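Clostar open day, Hirkdale: drawers, runners and a very long queue for tea

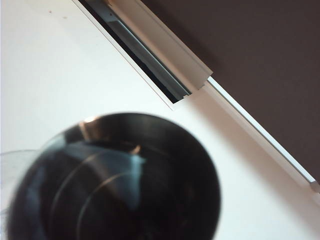 I'd wanted to get inside the Clostar place ever since we moved to this side of Hirkdale, mostly because I walk past it twice a day and had never worked out what went on in there. Fitted furniture, is the answer. Desks, wardrobes, kitchen units, and all the sliding, clicking, closing bits that go along with them. They open the doors to the public one afternoon in July and this year I got my name down early enough (last year I missed it by an hour and sulked).

We were sorted into groups of 16 at the front desk and given a sticker with a colour on it. Mine was green, and green had Obsa Gebru, who has been on the assembly side for years and talks very fast when he gets on to something he likes. He likes edges! I had never given edges much thought. We spent a good while at the first stop looking at how a white panel meets a dark one, and he had us all bending down to squint along the join. If the line is straight your eye slides over it, he said, and if it's out by a hair you'll see it every morning for the rest of your life. I have a bathroom cabinet like that so I did not argue.

After that it was the trims and rails, my favourite part, which I realise says something about me. White on white is apparently a real pain to do well, as every little shadow shows up. There's a wider section with a slot down the middle and then a step where it drops to a much thinner strip, and I asked about the step. It was me and a man in a cycling helmet asking most of the questions by this point. Obsa said customers always want the narrow one the whole way along, and then they want the slot as well, and you can't have both in the same bit. Fair enough. I ran my finger along one of the display pieces and it was lovely and smooth, no snags at the corner at all.

I'm going to be fussy and say I'm not mad on white worktops. They look great under a big bright ceiling. Put one in my house and it would have a ring of coffee on it by half past eight. I said so, and a woman from the sales side laughed and steered me over to the dark brown, a really deep one, nearly black, which I would have taken home there and then if it fitted on the bus. They call it Baidoo in the brochure. The pale one next to it is Drirlow. No idea who picks these names but I want the job.

The cutting hall was noisier and we only got to look from behind the yellow line. Riaan Ngubane took over for that part. He told us they'd made 3,914 drawers the month before, and somebody at the back asked if that included the ones that went wrong, and he said no, those were extra. I liked him. He also passed round a bag of the little end caps, and it went all the way down the group and came back a good deal lighter, so I think a few of us have got a souvenir. (Mine's on the windowsill. Sorry, Riaan.)

The tea. Right. There was one urn for the lot of us, and I waited almost 6 minutes for a cup and then found the milk had gone. The biscuits were good, though, proper shortbread, and there were plenty of places to sit if you didn't mind perching on a display bench with a price tag on it. My knees were glad of it.

We finished in the showroom, where they let you open and shut things for as long as you like. I tried every soft-close drawer in the place. Two of them were slower than the others and I couldn't decide if I preferred that. A little boy was putting his toy bus in one and shutting it and opening it again, over and over, perfectly happy, and his dad had clearly given up.

If you fancy going next year, it's free, you book through the front office, and the tour takes up most of the afternoon. Wear flat shoes. There are 3 flights of stairs up to the showroom and the lift was being used for a wardrobe. Parking is round the back by the loading bay, and bring your own milk.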